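Everything we get asked about the Plendbridge Zine Swap, gathered in one spot. Updated 26 September 2025. If your question isn't here, drop us a line through the contact form and we'll add it!

**What is the zine swap?**

It's an afternoon where people bring little homemade magazines and trade them for other people's little homemade magazines. Comics, recipes, bird lists, poems about the number 301 bus, whatever you love enough to fold in half. We run it in the hall at Cendismont Library, and the August one was our biggest yet, with 156 tables' worth of paper on the go.

**Do I have to be an artist?**

Not a bit. Some of our favourite zines are all typing. One was a photocopied history of a single letterbox and we still talk about it.

**Do I need to book?**

Only if you want a table. Tables are free and you get half of one unless you ask for a whole. Browsers can just walk in.

**Can I sell my zines as well as swap them?**

Yes, as long as you keep a few aside for trading. Most people ask for a gold coin or two. Please bring your own change, the library desk can't break notes for us.
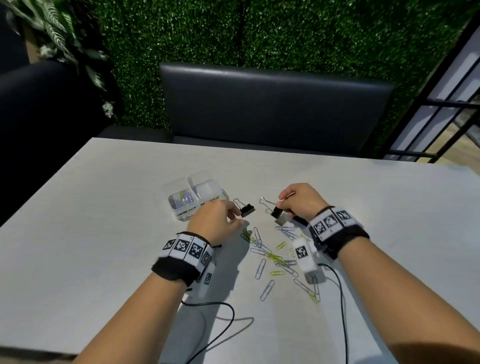

### Making and binding

**I've never made one. Where do I start?**

Grab one sheet of A4, fold it into eight, make a single cut along the middle and you've got a tiny book. That's it! You can finish one over a cup of tea, and the second will already be better than the first. Our folding guide is on the downloads page.

**How many pages should it have?**

If you're stapling through the fold, work in fours: 8, 12, 16 and so on. Past 40 pages of ordinary copy paper the spine gets fat and springs open, so split it into two issues (and then you've got a series, which is even more fun).

**Do I need a long-arm stapler?**

It's lovely to have, but you can do without. Open an ordinary stapler flat, put the zine face down on a bit of cardboard, press the staples through and bend the legs over by hand. We also have two long-arm staplers at the making table that anyone can use.

**How do I stop the pages creeping while I work?**

Knock the stack square on the table, then put a binder clip on each short end before you staple or sew. Slip a scrap of card under the jaws if your cover stock is soft, otherwise they'll leave a dent. Paper clips are fine for keeping single sections together but they slide about on anything thicker.

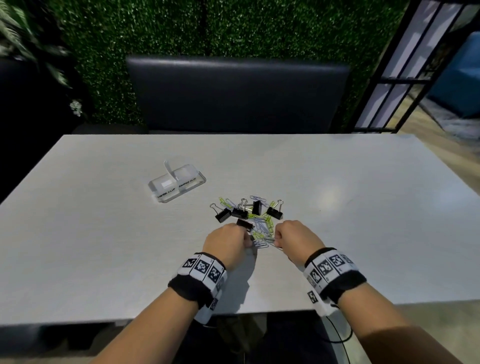 *Paper clips and binder clips, all in together.*

**What paper do you recommend?**

Plain 80 gsm for the inside and something a bit heavier for the cover. Coloured offcuts make brilliant covers. Brendero Print & Copy on the main street sells mixed bundles, and their grey is a beautiful colour for night-time stories.

**How many copies should I bring?**

Twenty is plenty for a first go. You'll run out near the end and that feels terrific. One keen trader turned up with 1000 and took most of them home again.

**Can I keep a zine in the library collection?**

We'd love that. The Shojaei Shelf, upstairs beside local history, holds donated zines from all over the district. Leave one copy in the tray with your name (or pen name) and the year inside the back cover. Loans are three weeks, same as any other book.

**Is anything not allowed?**

Nothing hateful, and nothing copied from somebody else without their okay. If your zine is for grown-ups, put a sticker on the front and keep it at the back of your table.

**Can kids come?**

Please bring them! Under-12s need an adult along. Kids' zines trade one for one with everybody else's, no matter how long or short.

**Is the hall accessible?**

Yes, there's a ramp at the car park entrance and a lift to the upper floor. The first hour is a quiet one, with no music or announcements.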